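Unit 7: Packing, Cases and Cordage
Handout for the Friday group
Tutor: Ebere Nwosu

Bring this sheet to the practical. Last February 97 copies were printed and 3 came back to class, so the remainder are presumably lining drawers.

7.1 The case before the contents

Most of you will want to start by putting things in. Resist. Set the closed case flat on a clear patch of table and find the latch. Florian Imhof, who taught this unit before me, once watched a student carry a case upside down the full length of the Solska building, then open it. The washers are still turning up.

Check the lid for ridges. Moulded ridges stiffen a plastic lid, and they also mean that whatever you stack on top will slide off at a moment of its own choosing.

Keep the rope out until the case is settled. Coil it loosely on the table, in front of the case, where you can see both the coil and the tail. 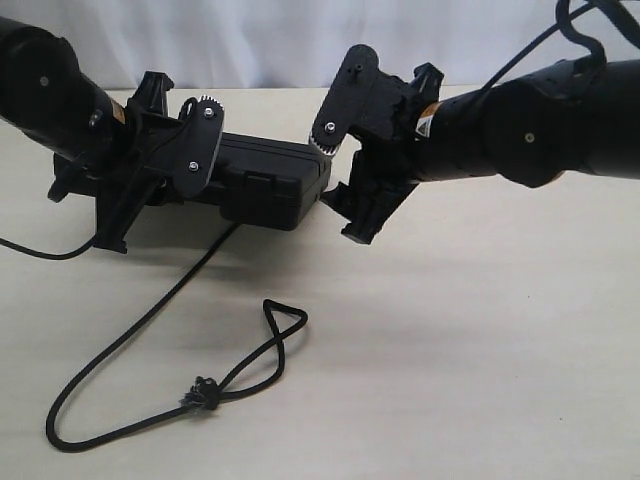 7.2 Rope

Black rope with a black case on a pale table is easy to follow. Black rope with a black case in the boot of a black car is a lost afternoon. Tie a scrap of coloured tape near one end.

A loose coil is fine for the bench. For storage, make even turns, finish with two wraps around the middle and tuck the end through. Do not wind it round your elbow. Your uncle does it that way, and his rope has the personality of a phone cord.

Watch for rope lying under the case. Lift the case, clear the rope, put the case down again. Dragging it out sideways takes the case along for the ride.

7.3 For next week

Read the Brorken notes, pages 70 to 103, skipping the colour plates. Montri Phromma has the spare latches. Sign for them, please, in handwriting.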